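Hilo rápido porque hoy toca vaciar la cama antes de dormir

1/
Mudanza a medias. El piso de Rekberg ya está entregado, llaves y todo, y lo que no cupo en el coche ha acabado encima de mi cama. Todo. Desde el lunes durmiendo en el sofá

2/
Regla que me puso mi vecina Stanisława (69 años, seis mudanzas, le hago caso): nada vuelve al suelo. De la cama sale a su sitio, a la caja de donar o a la basura. Sin montoncito de "ya veré"

3/
Ya llevo el armario y media estantería Kerekes, que coja como está aguanta bien. Me falta un tornillo. Siempre falta un tornillo

4/
Los papeles fuera tambien. Facturas de 2000 y pico, garantías de cosas que ni tengo. 23 manuales!! quién guarda 23 manuales. Yo

5/
Orden de ataque para esta noche:
-- primero envases y bolsas
-- luego cajas, de grande a pequeña
-- peluches y cojines lo último, que no pesan y me dan pena

6/
Estado de la cama ahora mismo. La sábana lila de cuadritos asoma por delante, algo es algo. La hoja verde de peluche NO se dona, ni preguntéis. La almohada de círculos naranjas me la estoy pensando
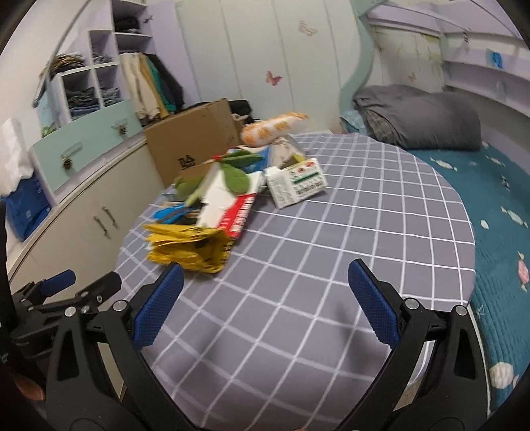 7/
Plan para mañana
La caja de cartón marrón la reutilizo para donar, la bolsa amarilla arrugada al contenedor y el resto lo reparto entre cocina y baño -- si encuentro el baño

8/
Si alguien por la zona quiere cajas vacias que me escriba, tengo mas en el pasillo. Me voy a cenar y sigo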